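Small Messes, Small Tools: Getting More Out of a Brush, a Dustpan and a Little Bucket
July
By the Situlside home page editor

I grew up in a house where every crumb was met with the big upright vacuum, dragged out of the hall closet, unwound, plugged in, and then wound up again for what amounted to a few bits of paper and the end of a cracker. It took me an embarrassingly long time, and a second-floor apartment with thin floors, to come around to the hand brush. Now I wouldn't be without one. I keep a set in the kitchen and another by the craft table, and if you have children, a sewing habit or a desk where mail gets opened, I think you'll end up doing the same.

A table is a different job from a floor, though, and it took me a while to work out a routine I liked. What follows is mostly that routine, along with a few things readers have written in to ask about since I did the piece on broom closets.

Set everything out before you start

It sounds fussy, I know. But if the brush is in one room and the bin is in another, you'll sweep the scraps into your hand, walk across the house with them, and drop half on the way (I have followed my own trail of glitter down the hall more than once). Put the brush down where the mess is and stand the container on the table too, toward the back, where your elbow won't find it. A small upright one is plenty for paper scraps, and a gray plastic thing with ribbed sides will put up with years of knocking about.

Pick up anything you want to keep first, too. Buttons, beads and the good paper clips look exactly like trash once they're in a pile.

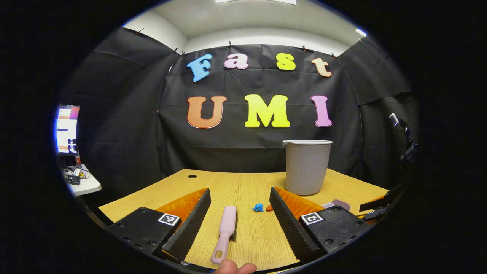

Bring the mess to one spot

The temptation is to chase each piece with the dustpan, and then you're going all over the table like a hen after corn. Choose one spot, near the front edge where you can reach it comfortably, and draw everything toward that. Short strokes, and keep the bristles low. A long flicking stroke feels quicker, but it sends light things like crumpled paper over the far side and onto the floor, and there you are on your knees.

Work from the back of the table forward. If your table has cable holes, as so many desks do now, sweep away from them on every side. I once lost a whole winter's worth of eraser dust down mine and only learned about it when I moved the desk. You can buy little caps that close the holes up when there's no cord in them, and a twist of cardboard will do in the meantime.

If the top has a visible grain, go along the grain for your last few strokes. Fine dust likes to settle in it.

Let the dustpan lie flat

Most of the trouble people have with dustpans comes from holding them tipped up. Lower the handle until the front lip meets the table all the way across, and press down just a little. When there's a gap under the lip, the fine stuff slides right underneath and you get that maddening gray line that never seems to go away however many times you back up. (For the line itself, a barely damp paper towel, one wipe, done.)

For big crumpled bits you hardly need the brush at all. Set the pan down just in front of them and nudge them in. I like to do the large pieces first and empty the pan, then go back for the crumbs – otherwise the balls of paper roll about in there and knock the dust back out.

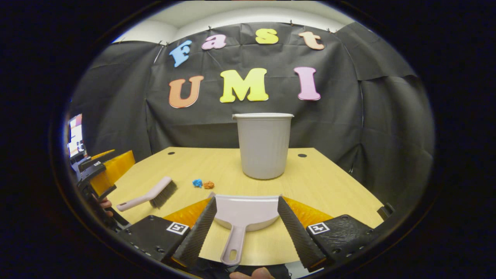 Dustpan lip flat to the tabletop, with the brush and bucket within reach.

Empty it low and slow

Hold the pan right down inside the rim of the bucket before you tilt it. Tip from up high and the dust comes straight back up at you, and you'll be sweeping again in a minute. A tap or two on the inside of the bucket loosens what's left. Then brush the pan itself, working toward the lip, and give the bristles a tap as well.

If you have a bucket with a bit of a spout, pour from the spout side when you take it out to the big trash can. It makes a tidier stream, especially with sawdust or spilled rice.

Choosing a set

I've gone through 3 sets in my grown-up life, so I have opinions. The first was a Rarident, a pretty thing with bristles so stiff they flung crumbs clear across the kitchen. The Forham I bought next had a dustpan with a lip that warped when I left it on a sunny windowsill, which I suppose was my own fault. The one I use now is a plain pastel plastic set from the hardware store, and I couldn't tell you who made it.

Look for dense bristles, and bend them with your thumb before you buy. They should give and then come back. A wide, shallow pan suits a table better than a deep one. And do get handles with a hole in the end, both the brush and the pan, so that you can hang them on a hook. A brush left standing on its bristles will be lopsided by fall, and then it only sweeps in one direction.

Washing the brush

Every couple of months I swish mine in warm water with a drop of dish soap, comb through it with an old fork, and hang it up bristles down until it's completely dry. Overnight usually does it, longer in damp weather. Put it away wet and it'll pick up dust like a magnet and leave it smeared across your nice clean table.

Comments

quiltingbythebay: The bit about going along the grain is a good one. I also keep a lint roller for thread ends, they just wrap around the bristles otherwise.

Pat in the valley: Do you wash the dustpan too? Mine gets so staticky that the paper bits won't drop out.

Situlside home page: Yes, same soapy water! Let it air dry instead of rubbing it with a cloth and the static is a lot better.

mudroom_mom: We have the Nugroho bucket, the small one, and it's lasted through 4 kids. Handle came off but we never used the handle anyway.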